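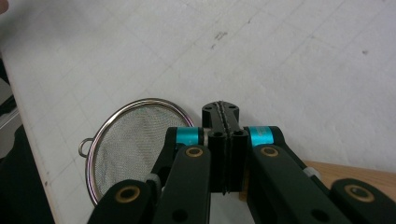
**When does a wooden utensil need oil?**

When the grain feels rough after washing or the color has gone pale and chalky. Utensils in daily use reach this point sooner than those used now and then.

## 4. Oiling and Storage

This section covers Bindine wood oil on spoons, turners, and the handles of mixed-material utensils. Cutting boards are covered in Section 5. For Fliltine wax, finish this section first and then go to Section 6.

### 4.1 Before you start

You will need:

- Bindine oil, 40 ml bottle
- Lint-free cloths
- Mild dish soap
- A fine sanding pad
- Masking tape, for handles joined to plastic or metal parts

Work in a ventilated room at 22 °C if possible. Oil thickens in a cold room and leaves a sticky film.

**Caution:** Do not oil a utensil with an open crack. Oil will not close the crack, and food residue can stay inside it. Discard the utensil.

### 4.2 Preparing the wood

1. Wash the utensil by hand in warm water with mild dish soap. Do not soak it.
2. Rinse and wipe off surface water.
3. Stand the utensil upright overnight.
4. Rub raised grain lightly with the sanding pad, moving along the grain.
5. Wipe off the dust with a dry cloth.
6. Tape over any collar, ferrule, or cap next to the wood.

**Note:** Sand as little as possible over engraved or branded marks. Shallow lettering wears away quickly. 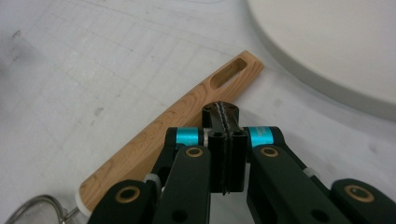 *Fig. 4-1. Wooden handle with oval slot.*

### 4.3 Applying the oil

1. Shake the bottle and put a small amount of oil on a folded cloth. Do not pour oil directly onto the wood.
2. Wipe the oil along the grain from one end to the other.
3. Push a corner of the cloth through any hanging slot and coat the inner walls. End grain in a slot takes up more oil than the faces do.
4. Leave the utensil for 40 minutes.
5. Wipe off all remaining oil with a clean cloth.
6. Repeat steps 1 through 5 for new or very dry wood. Do not apply more than two coats in one session.
7. Remove the tape.

**Warning:** Cloths wet with oil can heat up and catch fire. Lay them flat outdoors to dry, or put them in a metal container filled with water and close the lid. Do not ball them up or leave them in a trash can.

### 4.4 Curing and hanging

Allow the last coat to cure for the time printed on the bottle label. Keep the utensil out of direct sun and away from stoves.

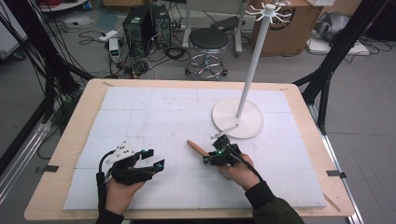
Air must reach all sides of the wood during curing. A drawer is not suitable until the surface no longer marks a dry paper towel. If utensils are hung, leave space between them so that oiled surfaces do not touch. Load a freestanding rack evenly, with heavier pieces on opposite sides.

On Urkis wall rails, fit the end stops before hanging anything.

### 4.5 Cleaning the work surface

1. Wipe up oil drips while they are fresh.
2. Wash the surface with warm water and dish soap.
3. For pencil marks, use a damp melamine sponge with light pressure. Test it on a corner first.
4. Dry the surface with a towel.

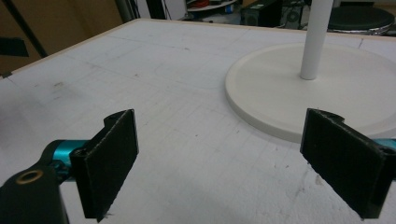 *Fig. 4-2. White tabletop with pencil marks and scuffs.*

**Note:** Scuffs that remain after step 3 are usually in the coating. Further scrubbing will dull it.

Revision notes: step 4.3.3 added by Bláthnaid Keane. Cloth disposal warning reworded by Kevin Rafferty, Hanrahan, Oct 9, 2025.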